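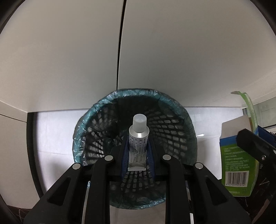 Cleltcombe demande trop de patience pour la première heure et pas assez pour la dernière, a écrit un joueur dans la page des commentaires de l'éditeur, et cette remarque est souvent reprise quand on parle du rythme du jeu.

Cleltcombe

Cleltcombe est un jeu vidéo de gestion et d'exploration, développé par le studio Osterex et édité par Sutanto. Le joueur y dirige la remise en service d'un réseau de canaux dans une vallée qui porte le même nom que le jeu. Il est sorti au mois de décembre sur ordinateur, puis sur consoles dans une version révisée, nommée Cleltcombe : Tritum.

Sommaire
1 Système de jeu
2 Univers
3 Développement
4 Version Tritum
5 Questions fréquentes
6 Accueil
7 Voir aussi

Système de jeu

Le jeu se présente en vue de dessus, avec une caméra que l'on peut tourner librement. La carte est divisée en biefs, c'est-à-dire en portions de canal comprises entre deux écluses. Au début de la partie, un seul bief est navigable. Pour ouvrir le suivant, le joueur doit réparer l'écluse, curer le fond et obtenir un niveau d'eau suffisant. Ces trois opérations peuvent être faites dans n'importe quel ordre, mais l'ordre choisi change beaucoup la difficulté. Une écluse réparée avant le curage s'use plus vite, et un bief rempli trop tôt ne peut plus être curé sans le vider de nouveau.

L'eau est la ressource principale. Elle vient de réservoirs placés dans les collines et chaque passage d'un bateau en consomme une quantité fixe. Quand les réservoirs sont bas, le trafic est ralenti de façon automatique, sauf si le joueur impose une priorité à certaines marchandises. Il existe aussi une monnaie, le péage, qui sert à payer les ouvriers et les matériaux. Elle s'obtient presque uniquement par la circulation des bateaux, de sorte que le manque d'eau devient assez vite un manque d'argent.

La carte complète compte 48 écluses. Il n'est pas nécessaire de les ouvrir toutes pour terminer le scénario principal. Les branches secondaires conduisent à des carrières, à des moulins et à un port abandonné, où l'on trouve des plans pour de nouveaux types de portes. Le joueur peut emprunter lui-même une barque et parcourir le réseau à vitesse réelle. Dans ce mode, la gestion continue en arrière-plan et des messages apparaissent en bas de l'écran.

Le temps est découpé en saisons. En hiver, certains biefs gèlent. En été, l'évaporation augmente et les herbes poussent sur les berges, ce qui réduit la vitesse des bateaux. Le printemps est la saison des crues, pendant laquelle il faut ouvrir les déversoirs à la main. Un mode dit « calme » supprime les crues et le gel, mais il désactive aussi une partie des succès.

Univers

L'action se déroule dans une vallée imaginaire, à une époque qui n'est jamais précisée. Les bateaux sont tirés par des chevaux dans les premiers chapitres, puis des moteurs apparaissent sans que le récit explique leur origine. Les habitants n'ont pas de nom propre. Ils sont désignés par leur métier ou par l'endroit où ils vivent, comme l'éclusière du haut ou le marchand du troisième pont. Leurs dialogues sont écrits et ne sont pas doublés.

Le récit est réparti dans des registres, que l'on découvre dans les maisons éclusières. Le jeu en contient 755 pages, dont une grande partie est facultative. Ces pages racontent la construction du réseau, puis la dispute entre deux compagnies qui voulaient le contrôler. Certaines se contredisent volontairement. Le joueur peut annoter les registres, et les annotations sont conservées d'une partie à l'autre.

Développement

Osterex a commencé le travail sur Cleltcombe sous la forme d'un simulateur d'écoulement, sans personnages ni objectifs. Ce prototype montrait seulement un canal et deux portes. Le studio a ensuite ajouté les bateaux, puis l'économie. La partie narrative est arrivée en dernier, quand l'accord avec l'éditeur Sutanto était déjà signé.

Le comportement de l'eau a été réécrit deux fois. Dans la première version, chaque bief était calculé séparément, et les vagues s'arrêtaient de manière visible à chaque porte. La deuxième version calculait tout le réseau en une seule fois, mais elle était trop lente sur les machines modestes. La solution retenue est un compromis : les biefs proches du joueur sont simulés en détail, les autres reçoivent un calcul simplifié toutes les quelques secondes. Les développeurs ont publié un journal technique qui décrit ce procédé avec des schémas.

La musique est composée pour un petit ensemble de bois et de cordes. Elle se déclenche selon le niveau de l'eau et la saison, et elle peut rester absente pendant de longs moments. Une option permet de l'entendre en continu.

Une démonstration, limitée aux quatre premières écluses, a été distribuée gratuitement avant la sortie. Les sauvegardes de cette démonstration ne sont pas compatibles avec le jeu final, ce qui a provoqué des plaintes sur le forum de l'éditeur. Osterex a répondu en offrant un outil de conversion, mais celui-ci ne transfère que le nom de la partie et les annotations.

Version Tritum

Cleltcombe : Tritum est le nom donné à la révision du jeu pour les consoles. Elle a été présentée le dimanche 9 août, pendant une diffusion en ligne de Sutanto, et elle est aussi proposée comme mise à jour gratuite aux possesseurs de la version pour ordinateur. Le menu circulaire remplace la barre d'outils. Les textes peuvent être agrandis, et les couleurs des niveaux d'eau ont été modifiées pour les personnes qui distinguent mal le rouge et le vert.

Le contenu nouveau comprend un tunnel sous la colline du nord, un ascenseur à bateaux et un scénario court où le réseau doit être vidé au lieu d'être rempli. Selon les notes de mise à jour, 1307 erreurs ont été corrigées, en majorité des fautes de texte et des problèmes de trajet des chevaux de halage. Le mode à deux joueurs sur le même écran, annoncé dans un premier temps, a été retiré avant la sortie.

Questions fréquentes

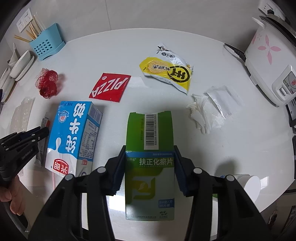
Peut-on jouer à Cleltcombe sans connexion à Internet ?
Le jeu fonctionne entièrement hors ligne après l'installation. La connexion est utilisée seulement pour les mises à jour et pour le partage des cartes créées par les joueurs.

Les cartes faites avec la version d'origine restent-elles lisibles dans Tritum ?
Elles s'ouvrent normalement, mais les niveaux des réservoirs sont recalculés au premier chargement. Il est conseillé de garder une copie de la carte avant cette opération.

Accueil

L'accueil a été plutôt favorable. Les critiques ont apprécié la clarté de la simulation et la qualité des registres. Plusieurs ont regretté que le tutoriel explique longuement les écluses et très peu les déversoirs, alors que la première crue arrive dès la fin du deuxième chapitre. La version pour ordinateur a aussi été critiquée pour ses temps de chargement, qui ont été réduits par la suite.

Le partage de cartes a prolongé la vie du jeu. Environ 3000 cartes ont été déposées sur la page officielle pendant la première saison, dont beaucoup reproduisent des canaux existants. Sutanto en choisit quelques-unes à intervalles irréguliers et les intègre au menu principal. Les auteurs de ces cartes sont mentionnés dans le générique sous leur pseudonyme.

Un point reste discuté parmi les joueurs, celui de la fin. Elle dépend du nombre de biefs en eau et du contenu des registres lus, mais le jeu n'indique pas cette règle. Une fin particulière s'obtient quand on laisse le port abandonné à sec jusqu'au dernier hiver. Osterex a confirmé son existence dans le journal technique, sans donner les autres conditions.

Voir aussi

Jeu vidéo de gestion
Écluse
Halage
Simulation de fluides dans le jeu vidéo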